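# Keeping the bin cell running: cable dress and gripper checks at Hundel

Ghazal Bakhtiari has looked after the bin-picking cell at Hundel for two years, and most of her maintenance log concerns cables.

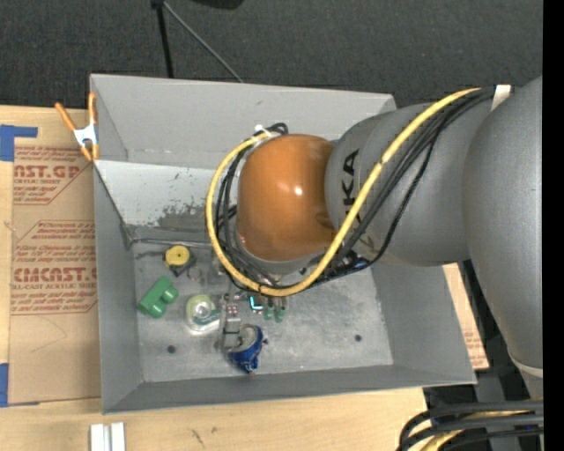
"The arm itself asks for very little," she said. "I grease nothing on it. What I service is everything we hung on the outside."

The external dress carries the gripper supply and signal lines along the arm to the wrist. Bakhtiari sets the slack by hand. She drives the last joint to both software limits, then tips the wrist as far as the bin walls allow, and watches the loop at each end. Too short, and the connector takes the load. Too long, and the loop drags on the wall.

"We had 94 millimeters of spare at the wrist when I took over. I brought it down to 60. At 60 it clears the wall and still doesn't pull."

Cable ties are replaced every 29 shifts. She cuts them off, checks the jacket underneath for flattening, and fits the new tie a finger's width from the old position. A tie pulled fully tight gets cut off again.

The gripper comes next. Fingers are checked for side play with the air off, and the fasteners are marked with paint after torquing. Crushed cans are the worst items for finger wear, in her view, as the torn edges score the contact face. Farhad Golestani, who writes the pick routines, disagrees and blames the approach speed near the floor. He has since lowered it by 9 percent.

"The wear rate dropped a little," Bakhtiari said. "We also changed fingers that week, so I don't count it as proof."

The bin position is verified at the start of each shift. She touches off three points on the rim and compares them with the stored frame. If any point is out by more than a millimeter, the bin is reseated and clamped again before the program is released. Editing the frame to suit a shifted bin is not permitted.

Asked what she would change, she named the connector at the wrist. It has a threaded collar that takes two hands and a mirror to reach. A quick-release part from Drultik is on order, and she plans to fit it in April.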